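Thread: Clear zone before arm power, how strict are you?

kodavari_kev
Our lab rule says the floor inside the taped line has to be clear before anyone enables the arms. Cables, bags, tools, all of it. Two people on my shift treat it as optional for tabletop work. What do the rest of you do?
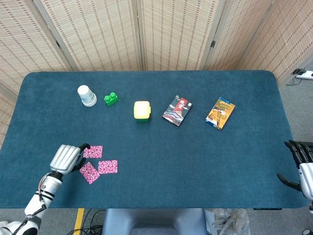
Card pickup, left hand. Cables and a plastic bag on the floor.

sokol2109
I'd stop that run. The bag goes in the trash and the cables get tied back. It takes a minute.

Amr Kabbaj
Disagree in part. The base is parked for this task, so a bag on the floor is a housekeeping item. I care more about the idle hand. Our sheet at Dullau says it stays clear of every object, and yours does.

sokol2109
Parked until somebody drives it out at the end of the shift. Then it rolls over a cable.

Amr Kabbaj
Fair. We check the floor again before any base move, line 6 on the sheet.

prondel_tech
We do both checks, and we keep speed at 25 percent until the second one is signed. Power strips go outside the divider too.

kodavari_kev
OK, I'll split ours into an arm check and a base check. Will post the draft in January.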